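Small Things Need a Smaller Home: Tins, Pouches and the Pile by the Door

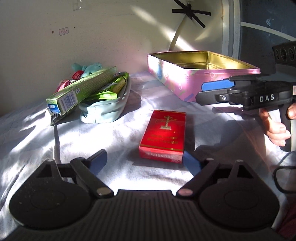 One pink tin, waiting for a job. Everything else still up for discussion.

Every house has a spot where pockets get emptied. Ours is wherever I happen to be standing. Glasses, a box of something I meant to return, a cigarette pack, a crumpled little package that has been crumpled since January. I used to sweep the lot into a drawer and call it tidied. The drawer stopped closing, so I had to learn a few things.

Put down a cloth first. An old pillowcase or a sheet is fine, and wrinkles are no obstacle. Small stuff doesn't roll or scratch the table, and when you run out of patience you can gather up the corners and carry the whole mess somewhere else. I've done this more often than I've finished.

Sort in daylight. Black things at the bottom of a dark drawer all look like the same black thing. Mine gets done by the window, when the sun is on it and I can tell a hair tie from a dead spider.

Use the tin you already have. Candy tins and cookie tins are better than most of what is sold as an organizer, and they come with candy. Wipe the inside with a barely damp cloth, then dry it right away, corners included, or you'll have rust by spring. If the edge is sharp, run a strip of tape around it. Leave the lid off for anything you reach for daily. A lid is a promise to put things back, and I know myself.

A tin is also a pretty good fit for cigarette packs, if someone in the house still smokes and you'd like the packs to live in one place instead of seven. Measure before you commit. Packs stood on a long edge take up less room than packs lying flat, and you can see how many are left, should you be the kind of person who keeps track of somebody else's cigarettes. If there are children around, the tin goes high up and the lid goes back on.

Soft pouches are for glasses. Metal tins are loud and hard on lenses, so give the glasses a fabric tray or pouch with nothing else in it. No keys. No coins. I had a lovely pair from a shop in Vusbridge and they shared a bowl with my keys for 2 weeks, and now everything I look at has weather in it.

Long boxes lie to you. A long cardboard box looks useful because it's sturdy and has a nice shape, but very little in a normal home is long and thin. Keep one for candles or knitting needles. Flatten the rest. If there's a barcode label on the end, stick a piece of masking tape over it and write what's inside, preferably what's inside now.

Crumpled packages get opened or thrown out before you stand up. I have no further advice on this one and I don't always follow it.

Last updated: January
125 shares | 3 comments

Noemí Mendoza
Rubbing a little candle wax along the bottom seam of a tin helps with the rust. My kitchen ones have lasted years that way.

Faustino Magaña
I gathered up the corners of the cloth like you said and it has been on the guest bed ever since. Do you have a tip for that?

Skitatard
disagree on long boxes, mine holds wrapping paper scraps and it's the only tidy thing I own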